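Chapter 3

Contact, and Other Things the Planner Did Not Ask For

Up to now the robot in this book has had an easy life. It has moved its hand from one point in empty air to another point in empty air, and we have congratulated it on the smoothness of the curve. Chapter 2 ended with a trajectory so well behaved that you could have published it. The trouble begins when something is in the way, and the trouble gets much worse when the thing in the way is the job.

Wiping a whiteboard is the task we will carry through the next few sections. A small child can do it, badly, and still get most of the ink off. It needs a grip on the board, a grip on something soft, steady pressure between the two, and a decision about when to stop. Each of those is a software problem. The last one is a perception problem dressed up as a control problem, and we will put it off as long as decently possible.

Our version uses two arms and a board small enough to be picked up. One arm holds, the other rubs. You might suppose that the holding arm has the dull half of the work. By the end of section 3.2 you should feel sorry for it.

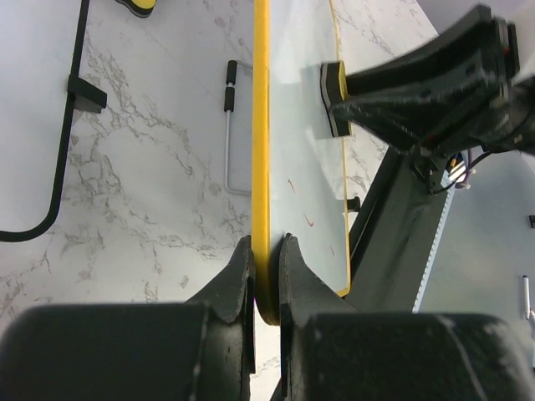 Natsumi Tsuji

3.1 Two arms, one board

Consider what the planner believes at the moment both arms are touching the same object. It has a pose for the left gripper, a pose for the right gripper, and a pose for the board, and it got these from three different places. The gripper poses come from joint encoders and a kinematic model. The board pose comes from a camera, or from the assumption that the board is wherever it was when the fingers closed on it. The three numbers do not agree. They were never going to agree. In free air you would not have noticed, and that is the only reason Chapter 2 was so short.

Once both arms are in contact, the arms and the board form a closed chain. Any error in one pose has to be absorbed somewhere, and the candidates are the motors, the foam, the fingers and the board. A position controller with high gains will choose the board. It is very loyal to its setpoint. Ask it to be two millimeters inside a rigid object and it will spend all the current you allow it in trying to oblige.

The foam helps, of course. Soft material between a hard finger and a hard surface is the cheapest compliant controller you can buy, and it has no parameters to tune. It also has no interface, so the rest of the software has no idea how much it is compressed. Much of this chapter amounts to giving the software some of the good sense that the sponge already has.

Now look at the grip. A thin board held near one lower corner by its edge is a lever, and the fingertips are a poor hinge. Push on the face some distance away from them and the board wants to turn about the line of the pinch. The holding arm's controller sees little of this. Its wrist has barely moved, its joint angles are fine, and it would tell you so if you asked. The slip takes place in the small patch between rim and fingertip, where we have no encoder.

There are two common responses in code. One is to plan the wiping force so that its moment about the grip stays below a limit you measured beforehand. The other is to press with the wiping hand, watch for the board turning, and back off when it does. The first requires you to know the friction. The second requires you to be quick. Most working systems do a bit of each and describe it in the documentation as a unified framework.

A note on frames, as we will need one. It is tempting to express everything in the base frame of the holding arm, because that arm is supposed to be standing still. Resist this. Express the wiping motion in the frame of the board, and let the board's pose in the world be an estimate that gets updated. Then when the board tilts, the stroke tilts along with it, and the pressure stays normal to the surface you care about. The version written in the base frame will go on wiping a plane in space where the board used to be, with perfect accuracy.

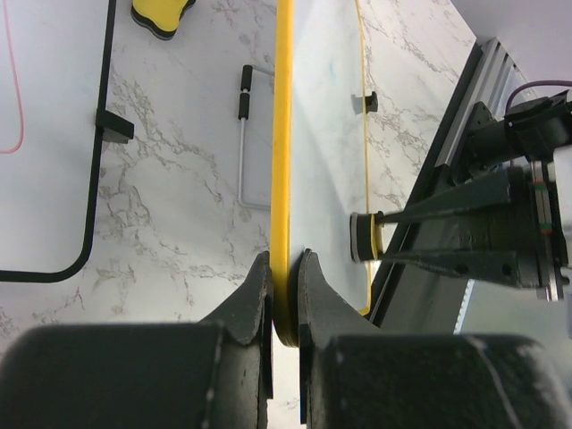 Surely the sensible thing, a reader of the first edition wrote to us, is to put the board flat on the table, let gravity hold it, and send the second arm home. The reader had wiped a great many boards and had never once needed a dual-arm impedance controller.

We have some sympathy with this letter. Lying flat, a board has a large and patient support underneath it, and the normal force goes into the table without anybody's wrist being involved. If your customer will accept the board flat, take the money. The reason we keep the upright case is that it fails in more interesting ways, and a textbook is paid by the failure. Boards also turn up on walls and easels and in people's hands, and a controller that has only ever pushed straight down tends to have opinions about gravity buried in places you will not find until February.

3.2 Who is in charge

Suppose you are persuaded that two arms are needed. The next question is which one gets to make decisions. There are three arrangements worth knowing.

In leader and follower, the wiping arm does as it pleases and the holding arm adjusts. It is simple to write. It also means the follower is always late by at least one control cycle, and usually by several, as the wrench estimate has to be filtered before anyone sane will act on it. At 200 hertz a few cycles are tolerable. If the estimate travels through a message queue that someone added to make the plots nicer, they are less so.

In the symmetric arrangement, neither arm leads. You write down the motion of the object and the internal force (the squeeze that the two hands apply against each other without moving anything) and distribute both across the joints. This is the tidy one, and it has the good equations. It also assumes that both grasps are rigid, which a sponge will dispute.

In the third arrangement both arms run a stiff position controller and everyone hopes. You will find it in more deployed systems than either of the others. We give it no section of its own.

For the exercises we use Zuvari, the small planner that comes with the book, and you should know that its default is leader and follower with the follower's stiffness set too high. We left it that way on purpose in the first edition. In the second edition we left it that way because the course in Lunton had built a whole laboratory session around the resulting noise.

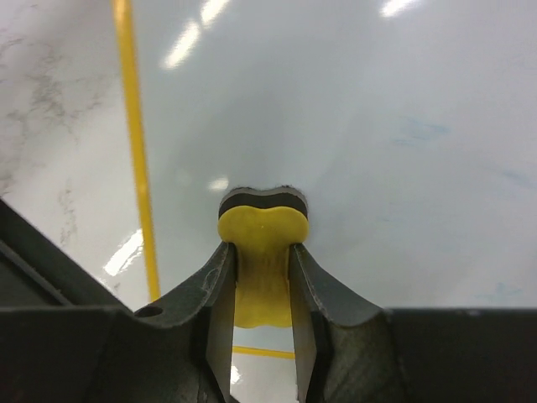

A grasp is a state estimate, and it deserves to be treated as suspiciously as any other. The line in your program that says the sponge is attached to the gripper frame with a fixed transform is a belief with no evidence behind it beyond a closed finger width. Even the finger width is less help than it seems. Squeeze a foam block hard enough and it goes narrow at the waist and bulges at both ends, like a bow tie, so the box you loaded from the model file no longer describes the object anywhere in particular. Which part of it will reach the surface first depends on the squeeze, and the squeeze was picked by whoever wrote the grasp routine, probably with a view to not dropping things. Then there is the surface. A glossy white sheet under ceiling lights gives the camera a handful of bright streaks that move whenever the camera moves, and to a naive tracker these are the most reliable features in sight. They are sharp and high in contrast, and the ink stains next to them are a pale, apologetic blue. Guess which ones the optimizer prefers.

You can mask the streaks by brightness, which will also mask any white region that happens to be well lit. You can compare views from two wrist poses and throw out whatever fails to stay fixed to the surface. The second is better, and it costs you a motion. Section 3.6 goes through it slowly, including the sign error.

3.3 From the logs

Most chapters in this book carry a short piece by someone who has had to make the method work while other people waited. We have edited these only for length and, in one case, for language. 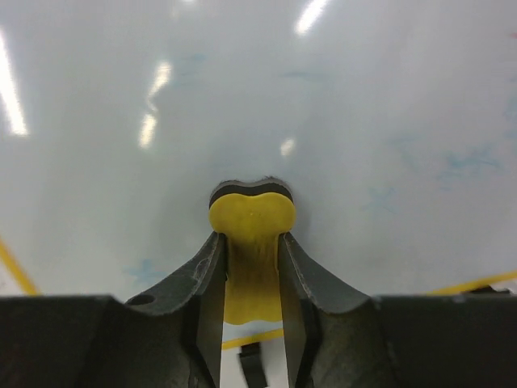
By Kiyoshi Ichikawa, Chiba

I was asked to write about the control law. I would like to write about the stopping condition instead, as it took me longer and I am still annoyed.

Our first wiping routine stopped when the stroke pattern was complete. It covered the region, lifted off, and reported success. It reported success with the sponge in the gripper, and it reported success with the sponge on the floor. So we added a check on the contact force. Now it reported success whenever it had pushed on something for long enough, and a robot can nearly always find something to push on.

Next we let the camera decide. We compared the region before and after and stopped when the marked pixels fell below a threshold. The pale blue smears that old ink leaves behind did not care for this. Set the threshold low and the arm polished the same stain until someone went home. Set it high and it left a readable word. I replayed 3,407 strokes through Bastine, our log viewer, looking for a single number that would do, and I can report that there isn't one. In 308 of them the robot's own fingers were inside the region being measured. Dark gray plastic counts as a great deal of ink.

What we run today is unglamorous. The region of interest lives in the surface frame. The gripper is projected into the image from the joint angles, padded generously, and removed before anything is counted. The arm stops when a stroke makes no measurable difference compared with the stroke before it, whether or not the surface is clean. A stain that won't improve is passed up to the layer above, labeled as such, and the layer above can worry about solvents.

The padding matters more than I expected. The fingers are known from the model, but the soft thing between them sticks out past the tips by an amount that the model doesn't contain. I got this wrong twice. The second time I had already written the test for it and had the test switched off.

One more piece of advice for anyone starting out. Log the commanded force and the estimated force in the same file, with the same clock. We had them on different machines for a while, and I spent an afternoon tuning a delay that existed only between two computers under a desk.

3.4 What a force controller wants

With those warnings taken as read, we can write down the problem properly. Let the board frame have its z axis along the outward normal of the face being wiped. Along z we regulate force. Along x and y we follow the stroke. About each of the three axes we have a choice, and the choice about x and y decides whether the pad lies flat on the surface or digs in on one edge. We begin with the one-dimensional case, a single mass pressed against a single spring, where everything can be solved by hand and goes unstable anyway.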